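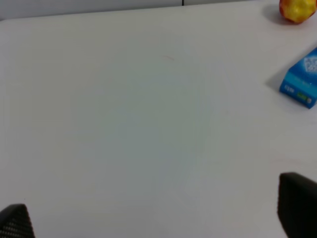

Frequently asked questions about the table-clearing trials

Can a robot clear a table yet?
Some tables, some of the time. Our arm in Fondville can pick up a piece of fruit or a small box and put it in a bin beside the table. It does this well when the items stand apart and the top is otherwise bare. A table after a family dinner is still out of reach.

How long does it take?
A person clears our standard table in 18 seconds. The arm needs 5 minutes for the same items. Most of that goes to looking and planning. We have left the speed low on purpose during the trials, and the Movarine software lets us raise it later.

Which items are easy?
Firm things with a plain shape. Boxes are good as long as one side is narrow enough for the fingers. Apples and nectarines are fine too, although a round item can roll if one finger touches it before the other.

Which items are hard?
Wet glasses, loose paper, cutlery lying flat, anything in a thin plastic bag. Soft fruit is a separate problem. The arm can lift a ripe peach, but we do not yet trust it to do so without bruising.

Why do you use a plain white table?
It is what we started with, and we wanted results we could compare from month to month. Ashour, our second test kitchen, has a patterned cloth and a window on one side. Scores there are lower.

What happens when an item is near the edge of the camera's view?
The arm moves sideways and looks again before it reaches. Earlier versions tried to grab whatever part they could see, and boxes got pushed to the floor.

Can it wipe the table afterward?
No. It can drag a cloth across a flat top, but it does not know if the top is clean. Small marks and crumbs are often missed, and it will sometimes go back over a scratch as if it were dirt.

Do you see this working in shops before homes?
Yes. A packing bench at Hanby gets the same boxes every day at the same height, and people there already keep the area clear. The bench version has been running for 30 weeks with one person watching 2 arms. Homes change too much from one evening to the next.

Is it safe around children and pets?
We do not run it with either in the room. The arm stops when it meets resistance, but that is not enough for us to call it safe at home.

Can I buy one?
Not at present. There is no price and no waiting list.

Can I visit?
The Fondville kitchen is open to visitors on Thursday afternoons. Please email first. The Hanby bench is on a working floor and cannot take visitors.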